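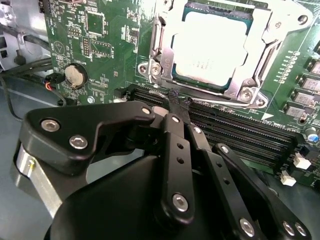
**The desktop motherboard** is the main circuit board of a personal computer, the one that every other part plugs into or hangs off. It carries the processor, holds the memory, passes power around, and gives the machine its sockets for drives, screens and keyboards. It is also one of the most rewarding parts of a computer to study, because nearly every decision its designers made is laid out in plain sight!

## Layout

Most of the area of a board is given over to wiring. Copper tracks run in several layers, stacked and pressed together, and the tracks to the memory are often drawn with odd little wiggles. These look decorative, but they have a lovely purpose – they make the shorter paths longer, so that signals sent together arrive together.

The green color so common on older boards comes from the solder mask, a thin coating that keeps solder off the copper where it isn't wanted. Black, blue and red masks work just as well.

## The processor socket

Early home computers often had the processor soldered in place. Sockets made it possible to swap one chip for another, and the zero insertion force design, with its small lever, took most of the fear out of the job. In later land grid array sockets the pins moved from the chip to the board, and a metal frame presses the processor down onto them. 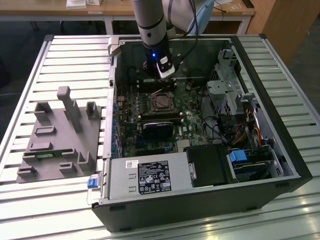

*Desktop tower on its side with the panel off, showing the motherboard and exposed CPU socket.*

## Form factors

A form factor fixes the size of a board, the places of its screw holes and the position of its rear connectors. The ATX standard of 1995 is the great success story here, and a case bought decades later may still accept a board from its early years. Large makers have also used shapes of their own, which can make repairs harder.

## Collecting and repair

Old boards have a devoted following. The Purkbridge collection, started by Darragh Ó Flaithearta, lists 691 desktop boards, of which 258 have been brought back to working order. Its repair notes are a joy to read, and go into wonderful detail on leaking clock batteries, cracked joints and the swollen capacitors that spoiled so many boards of the early 2000s. The collection holds an open repair weekend each August.

## See also

- Backplane
- Expansion card
- Printed circuit board
- Solder mask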